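Search this forum
Search titles only
Advanced search

Kitchen Table Talk > Soups, Cereals and Other Wet Things

Thread: Is a shallow bowl still a bowl, or have I bought a plate with ambitions

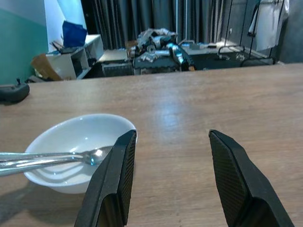
cold_porridge wrote:
I have eaten cereal out of the same style of deep bowl since college. The last one of the set died in June, and I replaced the lot with the wide shallow kind from Sundden because every restaurant in town seems to use them and I assumed restaurants knew something. Four bowls, not cheap, and I have now had enough breakfasts out of them to have opinions.

Opinion one: cereal goes soggy faster. More of it is touching milk. I did not expect to be thinking about surface area before coffee but there we are.

Opinion two: soup goes cold before I've found the crackers.

Opinion three: they stack beautifully and take up so little of the cupboard that my spouse has declared the matter closed.

So who here eats out of shallow bowls daily, by choice, and what am I doing wrong?

----------

ladle_of_the_land wrote:
You're doing cereal wrong, is what you're doing. Shallow bowl is for pasta, risotto, stew with a piece of bread standing in it. Deep bowl is for anything you could drink. I don't know why people want one bowl for everything. You wouldn't ask it of a shoe.

----------

brothdamaged wrote:
I'll go the other way. I switched to shallow years ago and can't stand deep ones now. In a deep bowl all the good stuff sinks and you spend the first half of your soup eating hot water with a carrot shaving in it. In a shallow one you can see where the dumplings are and plan.

Cold soup is a warming problem. Run the bowl under the hot tap while the soup finishes, dry it, pour. It takes no time and people act like I've asked them to churn butter.

----------

cold_porridge wrote:
> Run the bowl under the hot tap

I live in a house where the hot tap takes long enough to get hot that the soup would be finished, eaten and regretted. But I take the point. Could I just microwave the bowl?

----------

brothdamaged wrote:
Depends on the bowl. Some glazes heat up like a stove burner with nothing in them. Put a bit of water in first, short burst, then tip it out. Check the bottom for a microwave mark before you do any of that.

----------

Tureen_Age_Riot wrote:
Nobody has mentioned the rim yet so I will. There are two different things being sold as "shallow bowls":

1. The coupe type, no rim, sides curve up and stop.
2. The rimmed soup plate, which is a small puddle in the middle of a large amount of china you are paying for and can't put food on.

Your grandmother had number two. Restaurants use number two because a small portion looks like a decision. If you have number one you have a perfectly good bowl and should give it until September before you pass judgment. If you have number two, you've bought a hat.

----------

cold_porridge wrote:
Number one. No hat.

Although the listing did call it a "low vessel," which should have been my warning.

----------

ladle_of_the_land wrote:
"Low vessel" is a canoe.

----------

sporkchop wrote:
Can we talk about spoons, because I think half of this complaint is spoons. A big round soup spoon in a shallow bowl can't get under the last of anything. You end up tilting the bowl away from you like somebody in a costume drama. An ordinary oval tablespoon does a lot better. And the spoon always slides. In a deep bowl the handle leans on the side and stays there. In a shallow one it goes swimming the second you turn toward the toaster, and then you have milk up to your knuckles.

----------

brothdamaged wrote:
The spoon thing is fair. I have no defense. I fish mine out once a week or so.

----------

Tureen_Age_Riot wrote:
Get heavier spoons with shorter handles. The long thin ones are top-heavy and the bowl has nothing to brace them with. I bought a box of plain ones from a restaurant supply place (26 of them, I have no idea why 26, possibly somebody stole from a case of 30) and they stay where they're put.

----------

mildew_manor wrote:
Restaurant supply is the answer to this entire thread. You people are on Sundden and Plovum paying for the word "artisan" when there is a warehouse on the edge of every decent-sized town selling white bowls that have been dropped on tile floors for 60 years and lived.

Also they never discontinue anything. I broke one last winter and bought the same bowl the next day. Try that with Plovum. I tried to match a Plovum "Fog" side plate and they told me the nearest thing was now called "Oyster." It was brown.

----------

sporkchop wrote:
I like my Plovum bowls and I paid what I paid. Not everyone wants to eat breakfast in a hospital.

----------

mildew_manor wrote:
Hospitals use plastic. I'd be eating breakfast in a diner, a step up from most people's kitchens, mine included.

----------

sporkchop wrote:
The stuff is thick as a curb. I had some. It's like drinking coffee off a windowsill. You can like a thing being nice, it's allowed.

----------

mildew_manor wrote:
It is thick because it's holding heat, which I believe was the original question before we all got precious about it.

----------

ladle_of_the_land wrote:
Thick china holds heat only once it's warm. Until then it's stealing it from your soup. I'm with brothdamaged, warm the bowl or quit complaining. Thin china loses it to the room, thick china takes it for itself, and either way you are the one with cold soup.

----------

mildew_manor wrote:
Fine. I'll give you that one. I still say you can drop mine.

----------

quietlychewing wrote:
Long-time reader, first post, and it had to be this.

I wash dishes for a living and would like to put in a word for whoever washes yours. Deep narrow bowls are misery. Oatmeal sets in the bottom like grout and you can't get a flat sponge at it. In the machine they go in at an angle and come out holding a little cup of gray water in the foot. Wide shallow ones rinse clean in one pass. The only trouble is they lean on each other in the rack, so leave a slot between.

Also, if your glaze has gone all over silver-gray scratches, that usually isn't scratches. It's metal rubbing off the spoons and forks. Powdered cleanser made into a paste, soft cloth, go gently, it comes right up. I have seen people throw out whole sets over it.

----------

cold_porridge wrote:
This is the most useful post I've read on this site and it came from somebody with a post count of one. I threw out two mugs over that in the spring.

----------

Tureen_Age_Riot wrote:
Seconding the paste. Don't use it on anything with gold on it, unless you're tired of the gold.

----------

brothdamaged wrote:
How much do these low vessels hold anyway? Mine take 600 ml filled to a level I'd be willing to carry across a room. Filled to the brim they hold more but then you have to eat standing at the stove, like a horse.

----------

cold_porridge wrote:
Less than yours, I suspect. I haven't measured and now I'm going to be annoyed until I do. The carrying is a real issue, though. Our table is the whole width of the kitchen away and I walk there like I'm delivering a baby bird.

----------

sporkchop wrote:
Pour the milk at the table. Come on.

----------

cold_porridge wrote:
I would have to carry the milk.

----------

ladle_of_the_land wrote:
I want it noted that I said "use two kinds of bowl" at the very top of the page and we have been through spoons, hospitals and grout to get back there. Keep the shallow ones for dinner. Buy yourself one deep ugly bowl for cereal. Baloyi does a seconds shelf with wonky ones for next to nothing, and mine has a thumbprint in the glaze that I'm now fond of.

----------

mildew_manor wrote:
One deep bowl in a house with two people in it. I give it a week before there's a dispute.

----------

cold_porridge wrote:
Update. I went to the Baloyi shelf this morning and came home with a deep one, slightly lopsided, the green of a public swimming pool. Had a second breakfast in it for research. Cereal stayed crisp to the bottom. The spoon leaned on the side and stayed leaned.

It does not stack with anything we own. It's living on top of the fridge until negotiations conclude. The shallow ones had pasta in them last night and I have to admit the pasta was very comfortable.

----------

brothdamaged wrote:
Try the dumplings in one before you make up your mind. Warm it first.

----------

quietlychewing wrote:
Soak the green one right after the oatmeal. Please.

Thread last updated: August 5, 2023

Related threads
Matching discontinued Plovum colors, a support group
Does anyone use the egg cups
Zukcombe dish rack: rust on the feet after one winter
Cereal first or milk first (locked)
Soup spoons, the round kind, why
Chipped rim, keep or toss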